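白桌子上的小东西:七月到九月的整理相册

2020-09-12 贴出 文、图:Chia-jung Wei

大家好,又来更新相册啦!这一批主要是我家那张白桌子,还有桌上来来去去的小东西。桌子是七月搬进来的,之前那张太深,什么颜色的东西放上去都闷闷的,换成白的以后,我突然很想把柜子里的家当一样一样请出来看看(结果整个下午就没了,晚饭吃得很晚)。

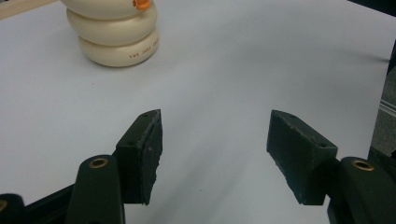

奶油色圆饼三层叠,最上面冒出一点点橘色。

我很喜欢它们鼓鼓的侧边,像三个甜甜圈乖乖排队,一层压一层,中间那道细细的缝特别好看。表面带一点点光泽,跟雾面的白桌子放在一起刚好,都是浅色,又浅得不一样。最下面那一个的侧边有一行小小的深色字,开头读得出“THE JOSA”,后面跟着弧度绕过去了,字又小,想看清楚得凑很近。

顺便讲讲这张桌子,上次有好几位留言问。牌子叫 Gostley,是一家很小的家具店,我在他们清仓的时候买的,三百块,还附一条擦桌布。当时店里另外有一张 Trurkine 的,标价四百,桌脚比较漂亮,我在两张中间走来走去,店员都开始替我着急了!最后选了便宜的,省下来的一百块拿去买了收纳盒。

收纳盒是 Sultau 的,买了2个,一大一小。大的放会用到的,小的放“我也不知道为什么还留着”的。目前小的比大的满,我妈看了直摇头。

整理的方法很土:先把一格抽屉全部倒到桌上,同色的靠在一起,能叠的就叠起来,叠不起来的再想办法。我发现颜色分好以后特别容易下决定,比如奶油色的那一区,怎么看都舍不得送人,全部留下;灰蓝色那一区就爽快多了,送了大半给楼下的 Mok 杂货铺,老板娘说可以摆在门口让客人自己挑。我隔天经过去看,已经少了好几样,心里居然有点酸酸的。

白桌面的坏处也老实说一下:灰尘很明显,咖啡杯底的圈圈也很明显。我现在习惯放一块湿布在旁边,摆东西之前先抹一遍,再等它干。好处是光线一来,影子软软的,小东西摆上去不用怎么打扮就很有样子,早上和傍晚看起来又是两种心情。我最喜欢早上那种淡淡的、偏蓝一点的白,傍晚就暖很多,奶油色会变得更像奶油(越写越饿)。

有人问我为什么老爱把东西叠起来。小时候家里地方小,碗、盒子、饼干罐,什么都得往上长,叠歪了会被念,所以我练出一手叠东西的功夫,到现在看到圆圆的、厚度差不多的东西,手就会痒。叠三个对我来说最舒服,再高就忍不住想扶一下,玩起来反而紧张。

还有一件开心的小事:相册的留言到昨天晚上是994则!我本来想等满一千再更新,可是手边的东西都摆好了,实在憋不住。差的那几则就拜托你们啦,随便聊什么都行,聊你家桌子也行,聊抽屉里那些舍不得丢的东西更好,我每一则都会看。

下一批想整理厨房那格最深的抽屉,里面有一堆盖子,找不到对应的罐子。如果你家也有这种抽屉,欢迎先来报到,我们一起壮胆。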